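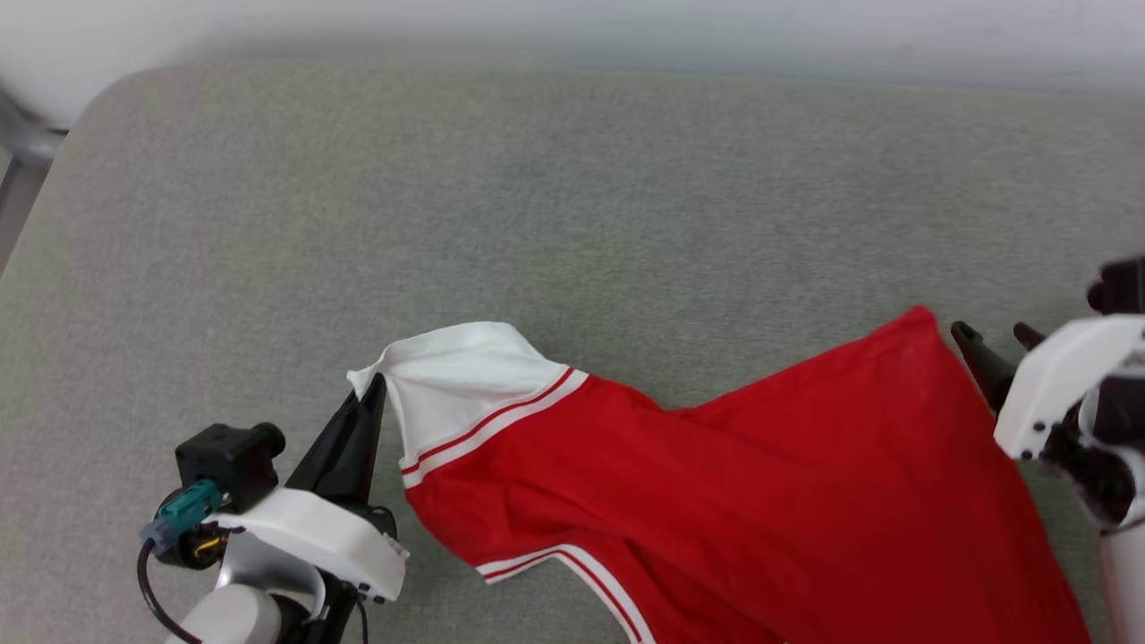 *Last changed: 29 Aug 2024*

## Folding cell, fault review

Present: Clendano floor team, Irnedine (by phone, mostly audible), Haque for safety. Fuvex sent regrets and an invoice.

**1. Minutes of the May review**

Accepted. The action on labeling the stop buttons is still open, and has now been open longer than the cell.

**2. Left gripper not letting go**

On run 31 the left arm kept hold of a polo collar after the release command while the right arm carried on pulling its fold of the body. The controller logged the gripper as open. The collar disagreed. Force on the left wrist climbed for 4 seconds before an operator hit the stop, and the shirt is now a size that isn't sold.

Irnedine said the open signal reports what was asked for and never checks where the fingers are. Several people asked to have that repeated. It was repeated.

**3. Force limit**

The wrist limit was found set to 80 percent of maximum. The agreed setting is 7. Clendano believes the last Fuvex update put the default back. Fuvex, by email, believes otherwise. Haque wants the limit read back and shown on screen at every start, whoever is right.

**4. Hands near the arms**

Before the stop was hit, somebody reached in to free the collar. No injury. Haque reminded the meeting that the stop comes first and the shirt comes second, and asked that this be minuted in plain words. It has been.

**5. Actions**

- Irnedine: add a finger position check before the right arm is allowed to pull.
- Clendano: limit back to 7, and no two-arm runs until Haque signs off.
- Fuvex: send the change list for the update, including the changes that weren't made.
- Haque: label the stop buttons.

**6. Any other business**

A request for more shirts was approved. Collars preferred, as they find the faults faster.

Next meeting when the position check is in.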